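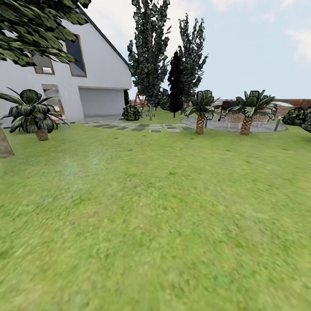 The Second Half at Purkton

Filed under: Short Fiction, Football Stories
Print this story | E-mail to a friend

The bus from Fivham broke down on the hill, so we walked the last part with our boots hung around our necks. I was 14 that August and I had been in the country for two winters. I knew the words for the game before I knew the words for bread or medicine.

Our coach put me at left back because the usual boy had a fever. "Stay behind your man," he told me. I repeated it quietly until it had no meaning any more.

Purkton scored four times before the break. My man was tall and very polite. Each time he passed me he said sorry, and I could not decide if this was the custom or an insult. At half-time I drank from the tap behind the changing room and asked the goalkeeper, who was eating an orange.

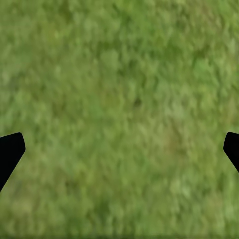 Why does he say sorry when he beats me?

"His grandmother is standing by the corner flag, and she listens to everything," said the goalkeeper.

I looked. She had a grey coat and a folding chair which she did not use. When the second half began I moved closer to my man, close enough to hear his breathing, and the next time the ball came I put my foot where his foot wanted to be. It rolled over the line. I said sorry. The grandmother laughed — a short laugh, like a cough — and my man laughed too, and for the rest of the match he had to work for every metre.

We lost by four. On the way home, in the bus that somebody's uncle had repaired, our coach gave me the number three shirt without any speech. It was still damp. I held it on my knees and looked at the colour of it until the road became dark.
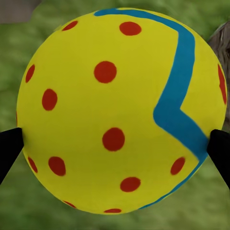
The Shirt

My mother washed it in the sink that night and hung it over the heater. She asked if we had won.

"I was in the second half very good," I said, with the words in the wrong order, and she answered me in our own language that this was a fine result.

Posted 17 January 2026

This site uses cookies to remember your reading preferences. Accept | Learn more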